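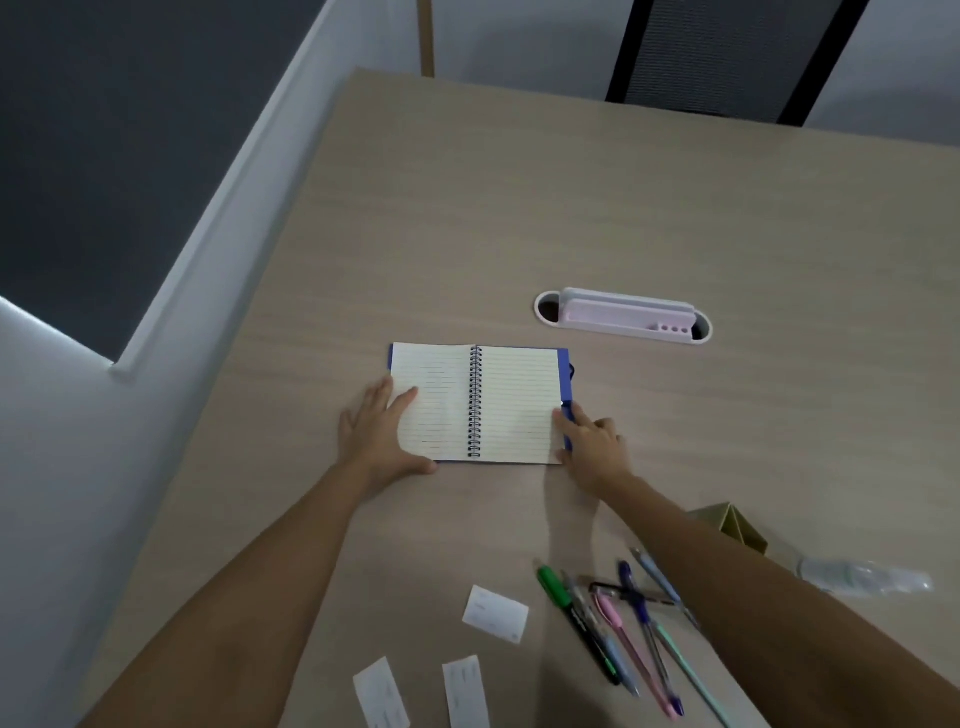
1/3/26 — Gestoton is thrilled to launch Fondcombe, its first range of handwoven wool throws and cushion covers! Designer Hedvig Aasen spent 12 months on the colours, from a smoky grey to a cheerful marigold, and there are 32 pieces to mix and match.

"I wanted throws you'd leave out on the couch all winter — and fight over," says Aasen.

Fondcombe is in store at Jarard now, with cot-sized throws to follow in December. Fabric swatches are available from Gestoton on request.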